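Small countries, long lunches

I've been to four summits now, and I still get a kick out of the Trirnen Group. Picture 19 delegations squeezed into a seaside hall at Culthorpe, arguing over fishing rights and undersea cables!
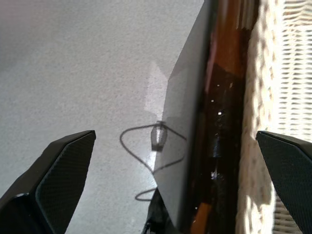 The big powers barely notice it (their loss, I reckon). But when two neighbours stopped speaking last March, it was Trirnen that got them back in a room, and the Atallah Protocol came out of it – a dull little paper on shared ports that both sides have honoured so far.

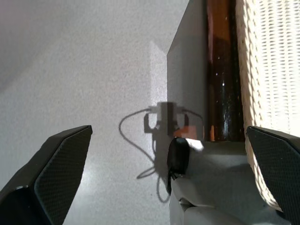

Would it work with more members? I put that to a delegate over coffee and got a long groan. The secretariat at Botgate runs on goodwill and a tiny budget, and the next round of talks is already behind schedule.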